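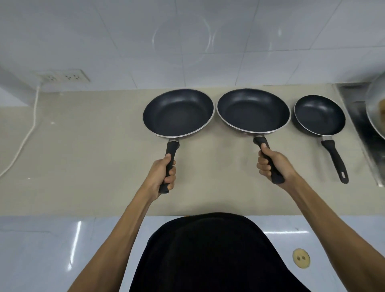

Melix Brings New Setup Procedure for the Cirkix Pan Cell to Ostermann

TRILTOW, October 5, 2022 – Melix announces that the first Cirkix cell at the catering company Ostermann has been set up with a new procedure, in which the handling of pans is first worked out by hand and only then transferred to the two arms of the machine. The cell in Triltow has been in daily operation for three weeks.

Cirkix is a two-arm cell that takes frying pans and woks by the handle, moves them between counter and stove, and puts them down again. Until now, the grip points were entered from drawings of the cookware. For kitchens which use many different pans, this took a long time and had to be repeated with every new purchase.

With the new procedure, a person handles each pan in a normal kitchen, one or two at a time, and the grip positions are taken over from there. Timo Stüber, who is responsible for commissioning at Melix, explains the difference: "A drawing gives us the length of the handle. It does not give us the place where a cook really holds it. With two pans side by side, the rims come very close together, and the two arms must respect this."
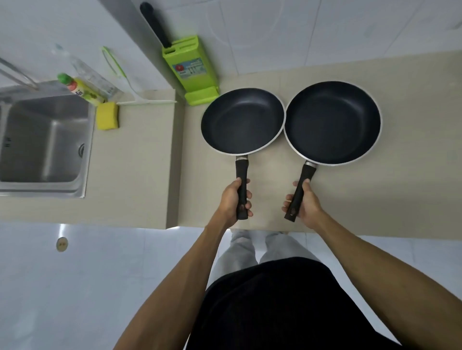

Two frying pans side by side on the countertop, each held by its handle.

At Ostermann, 70 pieces of cookware were entered in this way. After that, the technicians adjusted the closing force of both grippers and checked the zero position of each arm against a steel pin in the base plate. The whole setup was finished in 5 working days.

The regular care of the cell has also been changed. The rubber pads of the grippers collect grease and must be wiped with a mild cleaner at the end of each shift. After 1,000 grips the display asks for an inspection of the pads. If the surface is smooth or has cracks, both pads of the gripper are replaced together, and the closing force is measured again before the cell is released. The change can be made by the kitchen staff with one hex key.

"In the first week we had a wok which turned a little in the gripper," says Ludger Oltmanns, technical manager at Ostermann. "The pads were fine, the force was set too low for this weight. We corrected it with Mr. Stüber on the telephone, and since then we have written the value on a card inside the door of the cell." 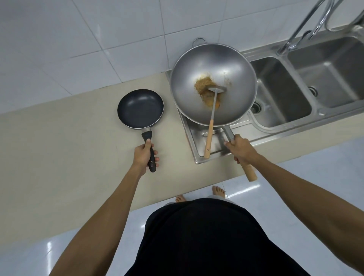

Frying pan and wok, one in each hand. The slotted spatula rests in the wok.

Woks remain the more difficult part of the setup. The weight changes with the food inside, and a wooden handle does not behave in the gripper like a plastic one. Melix therefore stores a separate force value for each handle material. An update that allows 3 values for each wok, depending on the filling, is planned for December.

Existing Cirkix customers can order the new setup procedure together with their next yearly service. The revised maintenance sheet is delivered with every set of replacement pads.

About Melix
Melix develops and services handling cells for commercial kitchens. The company is based in Triltow.

Press contact: Melix, Press Office, Triltow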